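Speaker notes: Running a judo league when half your clubs can't get to the mat
December 2021

Opening

Hi everyone, thanks for staying on after lunch. I'm going to keep this loose, so wave at me if you want to jump in. (Reminder to self: water on the left side of the stand, clicker in the right pocket, slow down!)

I help run the Hostetow regional judo league. We have 34 clubs on the books, from a big one in Belmonte with its own building down to a couple that borrow a school gym and roll the mats out themselves. I've done the schedule for long enough that people call me when the parking lot is locked.

What I want to talk about is what we did with our fall season, what I'd keep, and what I'd drop tomorrow. I'm assuming most of you run something similar, so I'm skipping the part where I explain what a league is.

Where we started

Go fast here, they all lived it.

We used to have one big meet a month. Every club drove to the same place, we weighed everybody in before breakfast, and the last match finished whenever it finished. Kids slept on gear bags. Parents drove home in the dark. I loved those days, and I also know we were losing families over them.

Then travel got hard. Some clubs could train but couldn't leave their county. Some lost their gym completely. By the time we sat down to plan the fall, only 20 clubs could promise to show up anywhere in person.

Ask the room: how many of you had fewer than half your clubs able to travel? Leave time for hands.
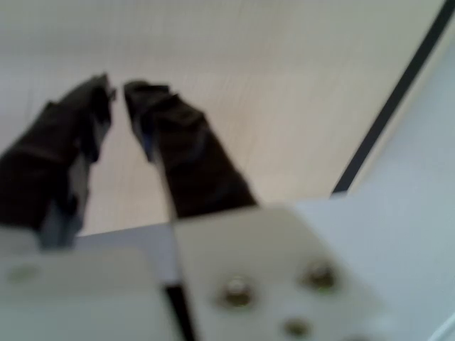 The small meet idea

So we split the league into pods. Three or four clubs each, close enough that nobody drives more than an hour. Each pod hosts its own short meet, one mat, juniors in the morning and seniors after, everybody out by mid afternoon.

The first one was in Zunden and I was nervous the whole way there. We had forgotten the scoreboard cable, the tea urn tripped the lights, and the referees ran ahead of schedule for the first time in my life. People went home happy. One dad told me it was the first judo day where he'd gotten to eat a hot lunch.

Things I'd tell you to copy:

One mat only. If you have room for two, resist it. With one mat everybody watches everybody, and the shy kids get real applause.

Weigh in at the home club the night before. We trusted the coaches and had no complaints. For the finals we went back to the official scale.

Every junior gets at least three matches. We used small round robins and threw the brackets out. A kid who loses in the first minute and sits for four hours doesn't come back, and we all know it.

Swap referees between pods. This one I'd push hard. The pods start to grow their own habits — how long to let groundwork run, how fast to call a grip penalty — and then the finals turn into an argument.

Pause. Tell the story about the two pods that bowed on at different moments. Keep it short, it gets a laugh but it wanders.

The online part

Okay, so this is where I have to own up a bit. I didn't want online sessions. Judo is grabbing people. I thought we'd get a handful of polite coaches with their cameras off.

We ran 11 evening sessions, mostly on things you don't need a partner for. Rules updates, kata theory, warmups for small kids, how to write a training plan that survives a bad week. We added up the sign-ins at the end of November and got 3,003, counting repeat visits. I checked that number twice and then I made my sister check it.

The most popular one was on scorekeeping. Scorekeeping! Parents came in crowds, and a good few of them now sit at our table on meet days, so I no longer beg strangers to hold a stopwatch.

The least popular was the one I taught. Moving on.

What worked was keeping each session under an hour and sending the notes out the day before. What flopped was live technique. You can't see a grip through a laptop camera, and if you slow the throw down enough for people to follow, it stops being the throw. We gave up on those and asked coaches to send in short clips, then talked them over as a group. Much better talks, fewer frozen screens.

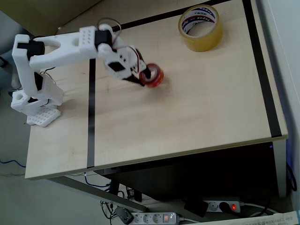 Page 2 of 3

Money, quickly

People always ask, so here's my plain version. Pod meets are cheaper per day, but you run more of them. We saved on hall rental and spent a chunk of it on medical cover, since every pod needs its own first aid person matside. Don't go thin on that. If you can't get cover, you don't have a meet.

We kept the entry fee the same all season and let families pay pod by pod. The Callelar clubs asked for a season pass and I said no, too much paperwork. They were right and I was wrong. We'll have a season pass in the spring.

If somebody asks about sponsors: we have a local one for medals, they're lovely, I don't have a magic trick to share.

What didn't work

Don't rush this part, it's the useful one.

The seniors got bored. With four clubs in a pod you meet the same three people in your weight over and over, and by the third meet they know your grip before you bow. For the spring we're mixing senior weights across two pods and accepting a longer drive.

The heavyweight girls had it worst. In one pod there were two of them, total, and they fought each other all season. They're great friends now, but that's no kind of competition. If you take one thing home, check your thinnest divisions first and build the pods around those. I built ours around the map.

And I sent far too many emails. One a week, same day, everything in it. I know this and I still do it wrong.

Finals and wrap

Finals were back on two mats in Belmonte, one day, qualifiers only. It was loud and late and somebody's little brother fell asleep under the medal table. I wouldn't trade it. We're keeping one big day a year, and the rest stays in pods.

Questions. If it's quiet, ask them how they handle weigh-ins. The pod template and the blank score sheets are on the side table, take as many as you want. Leave the pens, please, they belong to the hotel.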